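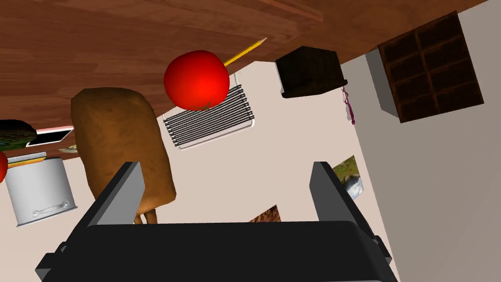 *Monstead Home & Workshop Bulletin, No. 4, page 3*

## Can a machine do it yet? Questions from readers

**Can I buy a robot that clears the kitchen table?**

Not one that I would recommend. Machines with two fingers can pick up many single things from a table, for example a pencil or a round red fruit. Clearing the table is a longer job, because the machine must also decide what is food, what is trash and what belongs in a drawer.

**Why do they practice in a simulated room?**

In a computer the room costs almost nothing, and a dropped pot does not break. The team at Vambridge ran 3776 tries of one tidying task in simulation before they moved to a real arm. A real arm needs a person next to it the whole day.

**Does a skill learned in simulation work in a real house?**

Partly. Reaching for an object usually transfers well. Touch is more difficult: a simulated tomato does not get soft, and a real one does. Vambridge had to lower the closing force again in April, when they changed to real vegetables.

**Are two fingers enough?**

For more chores than I expected. Two flat fingers can hold a cup by the handle, a box, or a sponge. They are weak with cloth, with plastic bags, and with anything thin which lies flat on a table — a pencil is already a small problem, a sheet of paper is a big one.

**What about the shop floor?**

There the situation is better. At the Arrieta packing hall, an arm from Jemex moves parts from a tray to a box, some 2000 in one shift. The parts are always the same and the light never changes. If you put the same arm in your kitchen, it will not know where to begin.

**Can it wash the dishes?**

Loading a dishwasher with plates of one size, yes, slowly. Pans with burned food, no.

**Is it safe with children or pets in the room?**

Please ask the seller for the speed and force limits in writing. An arm made for a fenced work area should stay in a fenced work area.

**Should I wait, or buy something now?**

If you want clean floors, a robot vacuum is good enough today. For tables and shelves I would wait. We will look at this question again after the spring tests at Arrieta.

*Answers last checked: 2019-12-23*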